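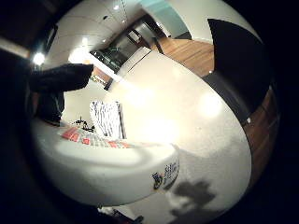
Sat 26 April

Back at the bench, coffee number two. I meant to spend the morning on the Soler order and instead I have spent it on the white stuff, which has been bugging me since March. Writing it all down now so Deividas doesn't have to ask me again on Monday.

First, the glossy white. I love it and I hate it. It looks great on anything with a rolled rim, you get that one bright line running along the top edge and the whole piece looks twice as expensive as it is. But on the big curved pieces it shows everything! Every lamp in the room turns into a glowing patch, and if you're leaning over it your own hand lands on it as a gray blob and you start sanding a flaw that is really your knuckles. I did that twice this week. Moving the lamp lower helped a bit. Turning the overhead off and working only from the side helped a lot more, so that's how I'm doing it until somebody complains.

The bottom part of a big curve always looks grainy to me in weak light. Before anyone reaches for the 700 paper, please wipe it down, wait, and look again with the side lamp. I marked three spots as rough on Thursday's piece and two of them were gone once I'd wiped it. The third one was real and it's on me, I rushed the second coat.

Paper. We are nearly out of the plain stuff, so I've been lining things with whatever is in the recycling — leaflets, old newspaper pages, that kind of thing. Works fine for catching bits and for putting small tools down so they don't scratch the white. One warning though, heavy red print and solvent do not get along. I got a pink smear on a Grolar test piece and it took me most of an hour to get it off (rubbing alcohol, soft cloth, very small circles, a fair amount of swearing). So, printed paper only for dry work. If there's a bottle open, use the plain.

Small tools: same old story. They get put down on the paper, the paper gets lifted, the tools end up on the floor. I've started taking them off before I touch the paper, every time, and I haven't dropped one since Wednesday.

Stripes. Bogumił told me ages ago to hold something black and white and stripy up next to a glossy curve and look at it in the surface, and I ignored him. Tried it properly this week and okay, fine, he was right. Any dip makes the lines pinch together and you can see it from across the room. It wants to be stiff enough to stand on its own, otherwise you've got one hand tied up holding it and the lines are wobbling before you've even started looking. For the Prokside pieces I'd like us to do this before the final coat as well as after. It adds 6 minutes a piece and we lost way more than that on the last batch.

Logos and lettering: leave them alone! Anything printed on the outside of a rim gets masked before you start, even if you're sure you won't go near it. Blue seems to hold up better than black, but I've only tried that on scraps, 11 of them, and I wouldn't bet a customer's piece on it.

Drimham still owe us an answer on the delivery. If they ring while I'm out, the answer is 60 and the price stays where it was.

For Monday:
Plain paper, two rolls
More masking tape, the narrow one
Ask Bogumił where he got his stripes
Finish the Soler order — I mean it this time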